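Bruder im Ausland festgehalten: Wer darf beim Konsulat nachfragen, und was sage ich der Presse?

Forum Auslandsreisen und Behörden > Konsularische Hilfe

Davina Guthrie

Hallo in die Runde, ich lese hier seit einer Weile still mit und hätte nie gedacht, dass ich einmal selbst schreiben muss. Mein Bruder ist beruflich in Bukano gewesen, er montiert dort für die Firma Potness Pumpen, und seit Donnerstag wird er von der dortigen Polizei festgehalten. Wir haben es von seinem Kollegen erfahren, der mit ihm im Hotel war. Es soll um Fotos gehen, die er vom Hafen gemacht hat, und um irgendeine Genehmigung, die er gebraucht hätte. Mehr wissen wir nicht.

Er hat nur die deutsche Staatsangehörigkeit (unsere Mutter ist Schottin, aber er hat sich nie um den britischen Pass gekümmert). Ich habe bei der Botschaft angerufen und eine sehr freundliche Frau am Telefon gehabt, die mir aber erklärt hat, dass sie mir ohne sein Einverständnis nicht viel sagen kann. Ich bin doch seine Schwester! Meine Mutter ist 78 und sitzt seitdem neben dem Telefon, und ich weiß nicht, was ich ihr erzählen soll.

Dazu kommt, dass sich gestern ein Redakteur von unserer Lokalzeitung gemeldet hat. Der Kollege hat wohl mit jemandem gesprochen, der mit jemandem gesprochen hat, ihr kennt das. Der Redakteur war höflich und wollte ein Foto und ein paar Sätze von mir. Ein Onkel von mir meint, wir sollen sofort so laut wie möglich sein, meine Mutter will auf keinen Fall, dass etwas in der Zeitung steht, und ich sitze dazwischen.

Meine Fragen also: Gibt es einen Weg, dass die Botschaft mit mir redet? Was kann sie überhaupt tun und was nicht? Und wie geht man mit der Zeitung um, ohne meinem Bruder zu schaden? Ich bin für jede Antwort dankbar, auch für kurze.

Stesix

Presse, Presse, Presse. Je mehr Lärm, desto schneller ist er raus, war noch immer so. Und die Botschaft muss ihm einen Anwalt bezahlen, da würde ich gar nicht diskutieren. Kopf hoch!

Rhona Moffat

Liebe Davina, erst einmal fühl dich gedrückt, falls du das magst. Ich war vor ein paar Jahren in einer ähnlichen Lage, damals ging es um meinen Mann und um ein anderes Land, und ich weiß noch gut, wie sich diese ersten Tage anfühlen, wenn man bei jedem Klingeln zusammenzuckt. Bei uns ist es nach acht Wochen gut ausgegangen. Ich bin keine Juristin, ich schreibe dir einfach auf, was ich damals gern früher gewusst hätte. Es wird etwas länger, hol dir ruhig einen Tee dazu.

Bei Stesix muss ich leider widersprechen, das ist sicher lieb gemeint, aber so stimmt es nicht. Die Botschaft bezahlt in der Regel keinen Anwalt. Wenn jemand mittellos ist, kann es unter bestimmten Voraussetzungen eine Hilfe geben, die muss man aber normalerweise zurückzahlen. Und das mit dem Lärm ist von Fall zu Fall sehr verschieden, dazu unten mehr.

Warum dir die Botschaft so wenig sagt

Das hat mich damals auch furchtbar geärgert. Dein Bruder ist ein erwachsener Mann, und die Leute dort dürfen nicht einfach an Verwandte weitergeben, was er ihnen erzählt oder was sie über ihn erfahren. Es gibt ja auch Menschen, die aus guten Gründen nicht möchten, dass die Familie Bescheid weiß. Was du aber immer kannst: selbst etwas mitteilen. Zuhören dürfen sie ja! Schreib also eine Mail mit seinem vollen Namen, Geburtsdatum, Passnummer, falls du sie hast, dem Hotel, dem Namen des Kollegen und allem, was ihr über den Ort wisst, an dem er festgehalten wird. Wenn er Medikamente nimmt, gehört das ganz nach oben.

Und dann bittest du ausdrücklich darum, dass man ihn beim ersten Kontakt fragt, ob er einverstanden ist, dass du informiert wirst. Bei uns war das ein einziges unterschriebenes Blatt, und ab da war der Ton am Telefon ein völlig anderer. Nenn bitte nur eine Person aus der Familie als Ansprechpartnerin. Wir hatten anfangs meine Schwiegermutter, meinen Schwager und mich, und jeder hatte am Abend eine andere Version im Kopf.

Was sie tun kann und was nicht

Es gibt das Wiener Übereinkommen über konsularische Beziehungen, und im Artikel 36 steht, dass ein festgenommener Ausländer verlangen kann, dass sein Konsulat benachrichtigt wird, und dass die Konsularbeamten ihn besuchen dürfen, sofern er das nicht ablehnt. Fast alle Staaten haben das unterschrieben. Wie schnell so ein Besuch klappt, steht leider auf einem anderen Blatt, bei uns hat es sechs Tage gedauert, und ich habe in der Zeit kaum gegessen.

Die Botschaft kann dir meistens eine Liste mit Anwälten schicken, sie kann bei den Behörden nachfragen, auf die Haftbedingungen achten und Nachrichten übermitteln. Sie kann ihn nicht herausholen und sich auch nicht in das Verfahren einmischen, da gilt das Recht des anderen Landes. Ich schreibe das so deutlich, weil ich mich damals wochenlang an die falsche Hoffnung geklammert habe und dann auf die falschen Leute wütend war.

Ach so, und der Arbeitgeber! Wenn er für Potness unterwegs war, ruf dort in der Personalabteilung an und frag nach einer Auslandsreise-Rechtsschutzversicherung. Frag auch, ob sie schon einen Anwalt vor Ort eingeschaltet haben. Nicht, dass am Ende zwei nebeneinander her arbeiten, das kostet doppelt und verärgert beide. Unser Anwalt wollte übrigens die Hälfte vorab, also 50 Prozent, bevor er überhaupt einen Brief aufgesetzt hat. Das scheint mancherorts üblich zu sein, lass es dir nur bitte schriftlich geben.

Leg dir außerdem gleich heute ein Protokoll an. Ich habe es am Rechner geführt, mit Uhrzeit, Name, Durchwahl und dem, was gesagt wurde, und zwar sofort nach dem Auflegen. Abends ist die Hälfte weg, das glaubt man vorher nicht. Scans von Pass, Arbeitsvertrag und Visum kommen in denselben Ordner, und eine Kopie davon bekommt jemand, der nicht in derselben Wohnung sitzt. 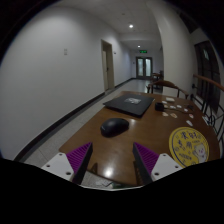
Die Sache mit der Zeitung

Du musst gar nichts sagen, und du musst auch nichts sofort sagen. Ein anständiger Redakteur versteht es, wenn du ihm antwortest, dass ihr euch im Moment nicht äußern möchtet und euch bei ihm meldet, sobald sich das ändert. Lass dir seine Nummer geben, sei nett, du brauchst ihn vielleicht noch. Bevor irgendetwas erscheint, würde ich den Anwalt fragen und auch die Botschaft, wie sie die Lage einschätzen. In manchen Fällen hilft Öffentlichkeit sehr, in anderen fühlt sich eine Behörde dann vorgeführt und macht erst recht dicht. Gerade am Anfang, wenn vielleicht noch alles mit einer Geldstrafe zu erledigen ist, wäre ich vorsichtig.

Falls ihr euch doch entscheidet: ein kurzer schriftlicher Text, drei oder vier Sätze, immer derselbe für alle. Nichts über Schuld oder Unschuld, nichts über die Politik des Landes, nichts über seine Arbeit am Hafen. Und bitte die Verwandtschaft, keine Fotos von ihm ins Netz zu stellen. Dein Onkel meint es gut, aber mit dem würde ich heute Abend noch telefonieren.

Deiner Mutter würde ich die Wahrheit sagen, in kleinen Portionen und zu einer festen Zeit. Wir haben meine Schwiegermutter jeden Abend um sechs angerufen, auch wenn es nichts Neues gab. Dann musste sie wenigstens tagsüber nicht am Telefon sitzen. Schreib mir gern eine private Nachricht, wenn du einfach reden magst.

Farahani

Rhona hat das meiste schon sehr schön geschrieben, ich ergänze nur ein paar Dinge, weil ich früher beruflich viel übersetzt habe, auch bei Gericht.

Dein Bruder soll bitte nichts unterschreiben, was er nicht lesen kann. Das klingt selbstverständlich, aber wer müde ist und nach Hause will, unterschreibt fast alles, und oft wird freundlich gesagt, es sei bloß eine Formalität. Wenn ihr über den Anwalt oder die Botschaft eine Nachricht schicken könnt, dann würde ich genau diesen Satz hineinschreiben. Er soll einen Dolmetscher verlangen und notfalls den Satz „Ich verstehe das nicht“ so oft wiederholen, wie es nötig ist.

Bei der Anwaltsliste der Botschaft steht meistens dabei, wer welche Sprachen spricht. Achtet darauf, ob jemand Strafrecht macht, manche auf solchen Listen sind eher für Erbsachen oder Firmen da. Und noch etwas, weil hier vorhin die britische Seite anklang: Wenn er nie einen britischen Pass hatte, würde ich jetzt nicht mittendrin ein zweites Konsulat anschreiben, ohne das vorher mit dem deutschen zu besprechen. Das kann für Verwirrung sorgen.

Außerhalb der Bürozeiten haben die Vertretungen in der Regel eine Bereitschaftsnummer, die steht auf der Internetseite oder wird auf dem Anrufbeantworter angesagt. Die ist für Notfälle, also zum Beispiel, wenn ihr erfahrt, dass er krank ist. Für den normalen Stand der Dinge lieber morgens anrufen.

Alles Gute für euch, und sag bitte Bescheid, wie es weitergeht.

Davina Guthrie

Ihr Lieben, ich habe beim Lesen ein bisschen geweint, aber auf die gute Art. Die Mail an die Botschaft ist raus, mit allem drin, auch mit seinem Asthmaspray, daran hatte ich vorher überhaupt nicht gedacht. Bei Potness hat mich eine Dame aus der Personalabteilung zurückgerufen, es gibt wirklich eine Versicherung, und sie haben schon jemanden vor Ort, der morgen hinfahren will. Den Redakteur habe ich vertröstet, er war sehr verständnisvoll. Mit meinem Onkel telefoniere ich nachher, drückt mir die Daumen. Meine Mutter bekommt ab heute ihren Anruf um sechs.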